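4.2 What the kit sees up close

We come now to the part of the evaluation that took us the longest and that, if we are fair, we enjoyed the most. The Rekdale wrist kit is sold as a single package: a gripper with rounded white fingertips, a small camera that rides along at the wrist, the mounting plate and cables, and the software that ties the camera view to the motion of the arm. The sales sheet speaks mostly of picking and placing. Our own interest was a little different. We wanted to know whether a small shop, the kind that buys one arm and has to make it earn its keep, could use the same kit to bring a fingertip near a surface and stop short of it, without adding a second sensor.

It sounds like an easy thing to ask for, and with a busy surface it is. Give the Rekdale software a label, a row of screws or a printed grid and it holds its bearings very nicely. Plain panels are another matter, and plain panels are what many of our readers will have in front of them. A smooth matte face offers the camera very little to hold on to, so that a small move of the wrist can leave the view looking almost the same as it did before. We had met this trouble in earlier work with the Skornberg mount, and we were curious how a newer product would deal with it.

For the trials in this section we ran 126 approaches toward plain surfaces, each starting at a distance of 100 mm and each saved at full camera resolution. The kit was used just as it came out of the box, apart from the speed limit, which we lowered after the first morning. We left the automatic exposure switched on - a choice some readers may question, but it is the factory setting and we expect most buyers will never touch it. Figure 3 gives a fair idea of how little there is to work with in a view of this kind.
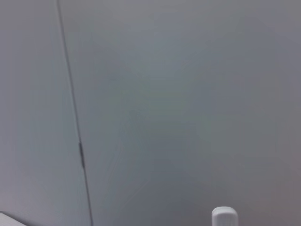
Figure 3. Wrist camera view with one gripper fingertip at the lower edge. A thin dark seam separates two smooth grey surfaces; a short, thicker segment interrupts it a little below mid-height.

The seam is by far the strongest feature in Figure 3, and it is a good one to have. It is crisp, it is narrow, and it crosses the whole view at a slight diagonal, which lets the software recover both a heading and a sideways offset from it. What a straight line cannot give is a position along its own length. A reader who has tried to find a place on a long stretch of empty highway will know the feeling! The short dark segment is therefore worth more than its size suggests, and we tagged it by hand as a landmark before scoring the match.

The larger surface is harder to use. Its tone changes gently from one part of the view to another, and near the middle there is a faint, blurry patch with a greenish tint. We do not treat that patch as a mark on the panel. It may be one, or it may be a soft reflection, and a single view does not settle the question. The Rekdale software lets the user paint over any region that should be left out of matching, and we covered the patch in this way. We would gladly have seen the program suggest such a region by itself, as the older Cheung package did for shiny parts.

The fingertip deserves a word as well. Its domed top and straight sides stand out clearly from the grey, and the software uses that outline as a fixed reference for where the tool is pointing. The manual asks for this outline to be taught only once, during setup. We ended up teaching it again each time the fingers were swapped, a job of a few minutes with a warm cup of coffee close by, and we advise other users to plan for the same. The setup screens are friendly and the wording is plain, though the save button sits on a different page from the outline tool and we lost our work more than once before we learned to look for it.

Scoring was done offline. For each approach we drew 1000 random starting guesses and recorded how far each one lay from the hand-tagged position after matching, first with the seam alone and then with the seam and landmark together. The two sets of results are kept apart in the next section, where we also return to the matter of exposure and compare the kit with the arm's own joint readings.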